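Moving a hand-packing bench over to part automation: how we did it at Grirngate

Written up quick because people keep asking. I'm Ynyr Gough, I run the mixed snack box line at Wurik. We pack 300 boxes on a normal shift and 1020 in the December rush. Until last year all of it by hand. Now part of it isn't. These are the steps in the order I'd do them again, not the order we did them.

Step 1. Write down the job as it is
Before you ring any supplier. Stand there with a notepad for a full shift. What gets picked up, how it's held, where it goes, what people do without thinking. Our packers turn a bag in the hand to check the date code on the way to the box. Wasn't in any work instruction. If we'd automated from the paperwork we'd have lost the only date check we had.

Step 2. Sort your products by how awkward they are
Never mind flavour or price. Sort by grip. Three heaps is plenty:
- stiff and flat, easy
- puffy, slides about
- crinkly foil with a pointed corner, a pain

Foil bags fold up when you squeeze them, so the code ends up on a slope or half round a crease. Shiny film bounces the light as well. Start with the worst heap, that's where you find out if the thing is worth having.
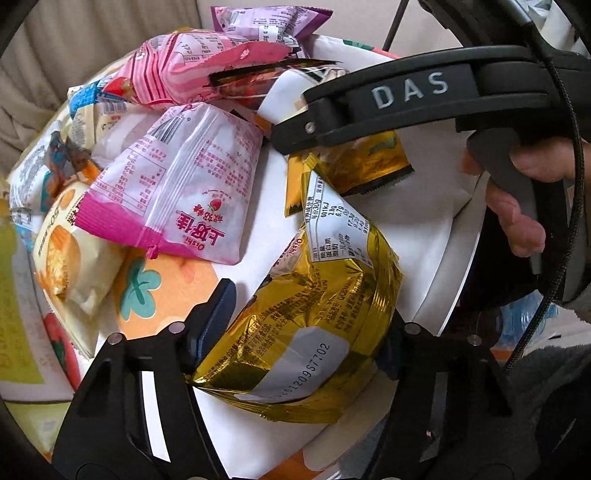

Grip force next. Too light and a bag slips, too hard and you're selling crumbs. Start low, go up a little at a time, open a few bags after and look. Write the setting on the product sheet, not on a sticky note. We lost ours twice.

Step 3. Let the packers do the teaching
This is the bit I'd fight for. The people who know the job should be the ones showing the kit how it's done. Pay them the same rate for it, and say out loud at the start what it means for their hours. We didn't, and there was a bad fortnight of rumours. Mathias in dispatch heard he was being replaced by something that couldn't even open a door.

Keep teaching sessions short. Wrists get tired holding a tool all morning, a different tired from packing. We swap every 45 min, sooner if someone asks.

Step 4. Mess it up on purpose
A tidy row of packets teaches you nothing. Tip them out in a heap. Overlapping, upside down, some with the barcode up and some not. Move the box. Turn it round. Real benches are never neat by mid afternoon so dont practise on a neat one.

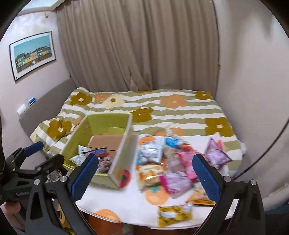 Leave the fill order alone for the first week or so. Flat packets at the bottom, puffy ones on top, same as by hand. Change one thing at a time or you wont know which change broke it.

Step 5. Run both side by side
Hand bench and part-automated bench, same shift, same orders. Our first proper go the hand bench did 285 boxes, the new one did 153. Not great! Put the numbers on the wall anyway. People trusted it more after seeing it lose.

Step 6. Sort out what the jobs are now
What changed here:
- less reaching and bending, fewer sore shoulders by the end
- more checking and clearing jams, which some like and some really don't
- one new role per shift, bench lead, paid a grade up
- less chat. Two people used to face each other all day, now they're at opposite ends. We moved the tea break so they overlap

Ask about that last one early. It came up in every single one-to-one and I hadn't planned for it at all.

Step 7. Stop rule
Anyone can stop the bench, any time, no form. Log it in Zasura (our shift log, yours will be called something else) with the time and one line on why. Read the lines weekly with the packers in the room.

Still to write up: cleaning, night shift handover, what to do when a supplier changes the bag size without telling you. Will add when I get a minute.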